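Seit April 2019 steht bei mir im Bastelkeller ein Satz Sichtlagerkästen von Rostusance, und weil ich in letzter Zeit ständig gefragt werde, ob sich die Dinger lohnen, kommt jetzt endlich mein Bericht. Er ist etwas länger geworden, holt euch einen Kaffee!

## Wie es dazu kam

Ich repariere alte Modellbahnloks. Nebenher, abends, meistens viel zu lang. Und wer so was macht, der kennt das: Schrauben in Joghurtbechern, Federn in Filmdosen, Zahnräder in einer Pralinenschachtel, die noch nach Marzipan riecht. Ich hatte vorher die stapelbaren Boxen von Štefanec, die waren an sich nett, aber die Deckel sind mir reihenweise gerissen, immer an derselben Ecke. Nach dem dritten Deckel hatte ich genug.

Bestellt habe ich dann das große Set von Rostusance, 24 Kästen in verschiedenen Größen, dazu 2 Wandschienen. Geliefert wurde es in einem Karton, in dem man auch einen Kühlschrank hätte verschicken können (die Katze war begeistert).

## Der erste Eindruck

Die Kästen riechen am Anfang ziemlich nach Kunststoff. Zwei Nächte bei offenem Kellerfenster, dann war das weg. Die Ränder sind ordentlich entgratet, da habe ich bei billigeren Sets schon ganz andere Sachen erlebt, und das Material gibt beim Drücken ein kleines bisschen nach, ohne dass man Angst haben muss.

Was mir sofort gefallen hat: Man greift einfach rein. Kein Deckel, kein Fummeln, kein Suchen nach der richtigen Ecke zum Aufhebeln. Gerade bei Kleinmotoren mit Kabeln ist das Gold wert, die verhaken sich in tiefen Fächern nämlich zu einem Knäuel, und dann zieht man an einem und hat alle in der Hand.

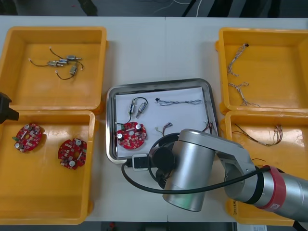
*Gelbe Kästen links und rechts, Edelstahlschale in der Mitte, oben links die kleinen Motoren.*

## Im Alltag

Nach ein paar Wochen hatte sich bei mir eine Ordnung eingespielt. Flache Kästen für alles, was ich beim Arbeiten dauernd brauche, tiefe für Gehäuse und den ganzen Kram, von dem man sich nicht trennen mag. An der Wand hängen 17 Stück, der Rest wandert zwischen Regal und Tisch hin und her.

Die Wandschienen sind leider der schwächste Teil vom Set. Die mitgelieferten Dübel könnt ihr gleich weglegen, in meiner alten Ziegelwand haben die sich einfach mitgedreht. Ich habe andere genommen, und seitdem hängt alles bombenfest. Beim Aushängen muss man den Kasten vorne ein Stück anheben, und wenn er richtig voll ist, kippt einem dabei gern mal der Inhalt entgegen. Mir ist so eine komplette Ladung Bremsbeläge hinter die Werkbank gefallen. Ein paar davon liegen da immer noch.

Zum Saubermachen: lauwarmes Wasser, ein Tropfen Spüli, fertig. Altes Getriebefett geht gut ab, wenn man es nicht monatelang drin lässt. Hab ich natürlich bei einem Kasten gemacht, der hat jetzt einen bräunlichen Boden.

Beschriften ist so eine Sache! Die Einsteckschildchen aus Papier rutschen raus, sobald man mit dem Ärmel drankommt. Ich bin inzwischen bei Gewebeband und Filzstift gelandet, sieht nicht schön aus, hält aber. 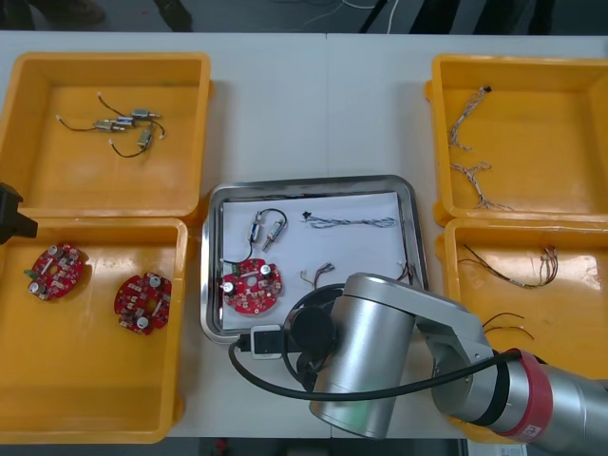 **Passen die Kästen auch auf Schienen von anderen Herstellern?**

Auf die von Skateo passen sie, wenn auch mit etwas Spiel. Bei Maltholm ist die Kante zu dick, da rutschen sie beim ersten Anstoßen wieder runter.

## Was mich stört

Der Preis, klar. Einzelne Kästen nachkaufen geht zwar, kostet aber im Verhältnis deutlich mehr als das Set, und die mittlere Größe war bei mir im Juni wochenlang nicht lieferbar. Außerdem gibt es keine Trenneinsätze für die flachen Kästen. Ich habe mir welche aus Karton geschnitten, was für Schrauben völlig reicht.

Insgesamt liegen jetzt fast 400 Ersatzteile halbwegs sortiert in den Kästen, und ich finde den Radsatz für die alte Rangierlok in ein paar Sekunden statt nach einem halben Abend. Von mir gibt es vier von fünf Sternen, den fünften ziehe ich für die Dübel und die Papierschildchen ab. Die Štefanec-Boxen stehen übrigens noch im Flur, falls jemand welche ohne Deckel gebrauchen kann.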